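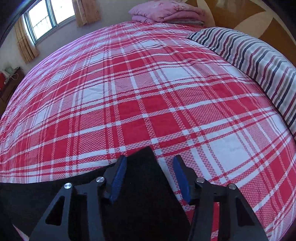
Folding laundry has a fan club in Ermont now, and it meets in a spare bedroom. The Skesby Folding Circle started in March with a handful of neighbors who wanted to get through their clean clothes in good company, and it has grown so quickly that the group had to start taking turns by the hour. They use the bed as their table (the right height for most people, and much kinder to the back than the floor). The red, white and pink plaid sheet has become a bit of a club mascot, and it turns out to be a terrific work surface too. Put a plain black piece of fabric down on that plaid and the edge is easy to follow, right up to the corner, which is just what a beginner needs when learning to line things up.

The circle was the idea of Salamatu Ugwu, who spent years pressing and folding for a dry cleaner before she retired, and who still can't walk past a crooked stack of towels in a store. She wanted to pass on what she knew, and she figured two or three people might be interested. The sign-up sheet at the Oyewole Street library had 26 names on it by the end of the first week!

"I thought I would be teaching teenagers to fold T-shirts," Ugwu said. "I got grandfathers. I got a woman who brought a wedding dress. I sent her home with the dress, but she came back with pillowcases and now she's one of my best."

Sessions run for an hour. Everyone brings a basket of clean, dry clothes from home, and the first few minutes go to sorting: flat things in one pile, stretchy things in another, anything with trim or hardware in a third. Then Ugwu picks one item and the whole group works on it until it's right. Last time it was sweaters. Before that it was fitted sheets, and people are still talking about the fitted sheets.

Dark knits are this month's project, and they're a bigger challenge than they sound. A knit wants to stretch the moment it's picked up by one end, and with black fabric it can be hard to tell the front from the back or find the side seam under a ceiling light. Ugwu has her students work near the window with the curtains open when the weather allows. She also has them feel for the seams with their fingertips before they make the first fold, and she's strict about supporting the weight of the thing from underneath whenever it has to be moved.

Brendan Mulcahy joined in the second week and is now the group's most cheerful convert. He drives a delivery route for Vellix, the bakery supply company, and says he had lived out of a laundry basket for most of his adult life.

"I have 110 items of clothing. I know that because she made me count them," Mulcahy said. "Every one of them is in a drawer tonight, and I can see all of them when I open it. I showed my sister. I showed the guy who came to fix the furnace."

The trickiest pieces are the ones with decoration. A black knit with little silver studs scattered over the lower part looks great on a person, but it takes some thought on a bed. The studs can snag a loose stitch if they are pressed against the knit, and they can leave small dents if the garment sits at the bottom of a heavy pile.

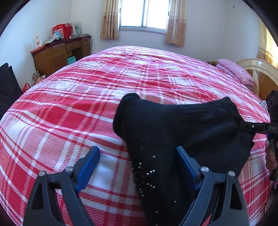 Ugwu's method is to lay the garment out full length first, with plenty of bed on every side, and smooth it from the middle outward with the flat of the hand. The plain part gets folded, and the studded part goes on the outside, facing up, with a sheet of tissue paper or a clean cotton napkin tucked between the layers. If there is a seam or a pocket edge running across, she likes to use it as the fold line – it's already straight, so why not let it do the work? The finished piece goes on top of the stack and never under the jeans.

She teaches the same respect for blankets. Lightweight ones get folded in half twice and then in thirds, with all the open edges tucked to the back, and they live at the head of the bed where they can be grabbed on a chilly night. Several members have gone home and redone their entire linen closets after that lesson, and one of them sent the group a picture of every shelf. (All of the shelves were lovely.)

The circle doesn't charge anything, though there is a jar for the tissue paper and for the lavender bags that a few members have begun sewing out of worn-out shirts. The jar held nearly 200 dollars at last count, enough to keep everyone in tissue for a very long time, so the group voted to spend part of it on hangers and shoe bags for the clothing shelf at the library. The shelf lends out interview outfits and winter coats, and it was badly in need of a good fold. Members spent two long sessions on it. Sweaters are now stacked by size with the necklines all facing the same way, and the librarians report that people are finding what they need without pulling everything onto the floor.

Next on the calendar is a Fold-In, the circle's first event for the whole town, on 25 April 2021. The plan is for people to join in from their own bedrooms by video call while Ugwu leads from hers, plaid sheet and all. The goal is 3000 folded items by the end of the afternoon, with socks counting as one item per pair (there was a lively debate about this). Mulcahy will keep the tally. Participants are asked to have one full basket of clean laundry ready, a cleared bed or a big table, and one garment that has always given them trouble.

That last part is Ugwu's favorite. She plans to take requests for the final half hour, and she has already heard from people with hooded sweatshirts, a bathrobe with a missing belt, two sleeping bags and a square-dance skirt with four layers of ruffles. She has never folded a square-dance skirt and she can't wait.

Anyone in Ermont or nearby can sign up at the Oyewole Street library desk, in person or by phone. Children are welcome with an adult, and matching socks is a fine job for the smallest ones. New members for the regular sessions will be added in small groups after the event, as space in the room allows.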